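Fistadeo to Phase Out Nitrous Oxide Purge at Katene Plant

Specialty gas supplier Fistadeo will end the use of nitrous oxide as a line-purging gas at its Katene plant and replace it with nitrogen, the company announced in November 2023. The change applies to all filling lines at the site and will be carried out in stages.

Nitrous oxide (N2O) is a colorless gas with a faintly sweet smell. It is widely used in medicine and in food processing, and it remains in the atmosphere for more than a century after release. Over a 100-year period it traps far more heat than the same mass of carbon dioxide. The gas also takes part in reactions in the upper atmosphere that break down ozone.

At Katene, the gas has been used to flush transfer lines before cylinders of medical-grade product are filled. The practice dates from the opening of the plant, when the lines handled nitrous oxide only and flushing them with the product itself was the simplest way to meet purity limits. The lines have since been adapted to carry other gases, and the older procedure was kept in place.

An internal review completed earlier this year found that purging accounted for the largest share of the plant's direct emissions. The review covered 16 filling lines and 231 separate valves and fittings. It recommended a nitrogen purge followed by a short vacuum step, with the remaining nitrous oxide recovered and returned to storage.

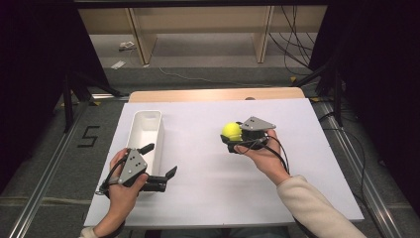

Work will begin in December with 3 of the lines. These will run under the new procedure while samples from each batch are sent to the Tondau laboratory for analysis. The laboratory will test for residual nitrogen, moisture, carbon monoxide and the higher oxides of nitrogen. Results will be reviewed before the remaining lines are converted.

Nitrogen was selected over argon on grounds of cost and supply. Both gases are unreactive under the conditions found in the filling lines, and both can be removed by vacuum. Argon is denser than air and would have required changes to the ventilation in the lower pipe gallery. Nitrogen is already produced on site by an air separation unit – the same unit that serves the cylinder testing shop – and no new bulk storage is planned.

The recovery equipment consists of a low-pressure compressor, a drying column packed with molecular sieve and a refrigerated condenser. Nitrous oxide boils at minus 88 degrees Celsius at atmospheric pressure but can be held as a liquid at room temperature when compressed, so the condenser can operate under moderate cooling. Recovered material that does not meet the medical specification will be set aside for industrial customers.

Fistadeo stated that deliveries will not be affected during the conversion. Cylinders filled at Katene during the work will carry the same labels and certificates as before, and the product specification will not change. Customers who require a change notice for their own quality records may request one from the regional office in Traston.

Staff assigned to the filling lines will receive training on the new procedure. The training includes the hazards of oxygen-deficient air, as nitrogen gives no warning by color or odor. Additional fixed oxygen monitors will be installed in the filling hall and the pipe gallery, and entry procedures for enclosed areas have been revised.

The company's cylinder return depot at Traston, which handles up to 2,000 cylinders a month, is not part of the present project. Residual gas in returned cylinders is currently vented after inspection. A separate study will examine whether it can be collected and sent to Katene for recovery.

A summary of the laboratory results will be published on the company's website once the first stage has been completed.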